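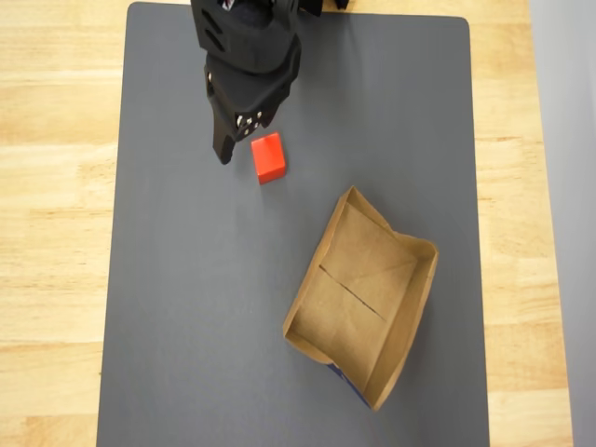

The red cube and the paper bag, on the practice mat at Bumitz.

Half past four and the room over the bike shop is already too warm. Someone has propped the door with a chair. Bags on the floor, biscuits going round, and an argument about whose turn it is on the laptop.

This is the Bumitz robot club, ages 13 to 17, and in April they go to the Nelance, a one-day contest for school-age teams. Their first. The task sounds like nothing. Pick up a small cube, put it in a bag, do it again. No touching the arm once the clock starts.

"My little brother can do it," says one of the girls. "He's two."

The club has 8 regulars and one arm. Fees don't stretch to a second, so everything is done in turns, and the turns are strict. One drives, one watches the cube, one writes down what happened in a notebook that has had tea on it at least twice. The rest do homework, or say they do.

Last term was mostly wiring and swearing (quietly). This term is practice runs, some 700 of them logged so far, a lot of them with a note next to them saying "missed" or just a sad face. The trouble is always the last bit of the way down. Too far to one side and the finger lands on top of the cube instead of beside it. Too fast and the cube goes skidding off and somebody has to crawl under the table for it.
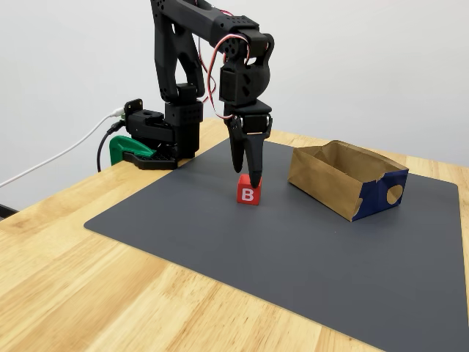
Fingers down, one of them on the cube. The bag waits on the right.

And then the bag. Paper, crumpled, never the same shape from one week to the next. A plastic tub would be easier and they did ask. The rules say paper.

Their best session so far was 91 points in the club's own scoring, which nobody outside the room understands and which changed twice while I was there. The team from Klinhom, up the valley, is said to be quicker. How much quicker depends who you ask.

By six the notebook has 3 more pages filled and the biscuits are gone. One boy wants another go. He's told to put his coat on. He has the go anyway, with his coat half on, and the others stand round the table to wacth.

Entries for the Nelance close at the end of the month. The club still hasnt picked a team name.

Comments

heltia_mum: Mine comes home talking about grippers all through tea. Lovely piece.

oldsparky: Could we have had a bit more on the motors? Otherwise good.

Jaybird: Klinhom IS quicker. See you in April!

Contact the Heltia Magazine desk | Copyright Heltia Magazine, all rights reserved | Back to top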